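The Quiet Return of White Tubular Furniture

Nikdale has furnished reading rooms and small flats for 19 years, and its current catalogue gives more space than ever to white tubular pieces. The firm is responding to a steady demand for furniture that can be wiped down, moved by one person and kept for a long time.

The appeal lies largely in the construction. A tube offers a good deal of strength for little weight, and a pale finish makes a narrow room feel less crowded. The joints deserve the closest attention from any buyer. A leg should meet the rail in a full, rounded collar, with the seam running evenly all the way round. Gaps or rough edges at this point will collect dust and are difficult to clean. 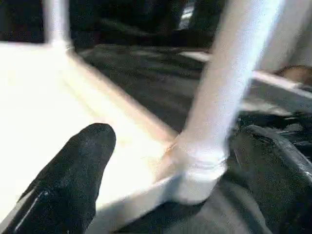

Care and Upkeep

Drineretti, which repairs household furniture, advises owners to wash white frames with warm water and a little mild soap, and to dry the seams with a soft cloth. Scouring powders should be avoided. Small chips may be touched up with enamel paint in 2 thin coats — a single thick one tends to run.

Monti and Homix both supply replacement feet in 3 sizes. Owners are advised to measure the outside of the tube before ordering, and to replace all the feet on a piece together so that it continues to stand level.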